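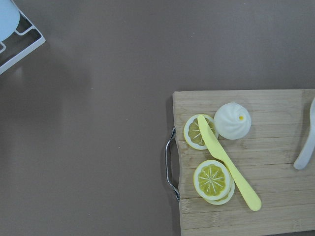 Home News Opinion Publications Members Contact

The Case for Teaching Cooking in Every School

05/12/2019

The Rirkier Institute for Household Education has argued for many years that practical cooking belongs in the required course of study, on the same footing as reading, arithmetic and physical education. The school boards of the Gamau district will shortly decide whether to keep their remaining kitchen classrooms or convert them to general use. The Institute believes that conversion would be a serious mistake, and that the savings it promises are smaller than they appear.

The decline of cooking as a school subject did not come about through any single decision. In most districts it was first made optional, then moved to a half-year schedule, then combined with other subjects under a broader title. Teachers who retired were not replaced. Equipment that failed was not repaired. By the time a board was asked to vote on the future of the kitchen classroom, the room had often been out of regular use for several years, and its lack of use was offered as the main argument for closing it.

Of the 18 schools in the Gamau district, 6 still offer a cooking course in which students prepare food. The others teach nutrition from a textbook. The Institute has no quarrel with the textbook, which is accurate and clearly written. A student who finishes it will know what a balanced meal contains and may still be unable to produce one. Knowledge of vitamins does not tell a person how long to boil a potato, how to hold an onion while cutting it, or what to do when a sauce begins to stick.

It is often said that these matters should be learned at home. The Institute respects the role of the family and has never proposed that schools should replace it. Many households, however, have two adults working long hours, or one adult doing the work of two. Many parents were themselves students during the years when the subject was being withdrawn, and they cannot hand down what they did not receive. To say that cooking belongs to the home is to accept that some children will learn it and others will not, according to circumstances they did not choose. We do not accept this for spelling.

Cost is the objection raised most often, and it deserves a fair answer. A kitchen classroom needs ventilation, plumbing, storage and insurance. Food must be bought each week and cannot be kept from one year to the next. Class sizes must be limited for safety. These expenses are real, and boards are right to examine them. What the Institute disputes is the practice of comparing them with nothing. Science laboratories are expensive. So are athletic fields, musical instruments and computers, all of which are maintained because the community has decided that students should have them.

There are also ways to lower the cost that have not been seriously tried in this district. The Huanca schools share one fully equipped kitchen among several buildings, with classes assigned to it in rotation. Their arrangement has drawbacks, chiefly the time lost to travel, and the Institute would not recommend it where a working kitchen already exists. It does show that a small district need not choose between a complete kitchen in every building and no kitchen at all. A good deal of useful instruction requires no stove. Salads, cold soups, sandwiches and simple doughs can be taught in an ordinary classroom with access to a sink.

A second objection concerns time. The school day is full, and every subject has its defenders. The Institute proposes a single required course of 60 hours, spread across two years, to be completed before the age at which students may leave school. This is a modest request. It would allow each student to learn a basic set of dishes, the safe handling of knives and raw meat, the planning of a week's meals on a fixed budget, and the cleaning of a kitchen afterward. The last item is frequently left out of proposals of this kind. It should not be.

Some members of the public have suggested that prepared meals have made the subject unnecessary. The Fiton survey of household spending, which the Institute sponsored, received replies from 103 families. Those who cooked on most days reported lower weekly food costs than those who did not, even where the size of the household and its income were similar. The survey was small and the Institute does not wish to claim too much for it. Its findings agree with common experience, and any reader may test them with a week of grocery receipts.

The argument from savings is nevertheless the weaker one. Cooking is among the few school subjects in which a student's work is put to use on the same day it is completed, and in which a mistake is discovered promptly and without the need for a grade. Students who do poorly on written work often do well in the kitchen, and their teachers have reported as much to the Institute over a long period. It also calls for cooperation of a practical sort, as one student cannot serve the meal until another has finished preparing the vegetables.

The Institute asks the boards to take three steps. The existing kitchen classrooms should be kept open while a full review is carried out. The review should include visits to the classes themselves during teaching hours, and should hear from former students as well as from administrators. No proposal for conversion should be put to a vote until the cost of restoring a kitchen at a later date has been published beside the cost of keeping it.

Written comments may be submitted to the district office until the end of December. The Institute will provide copies of its proposed course outline to any board member, teacher or parent who requests one.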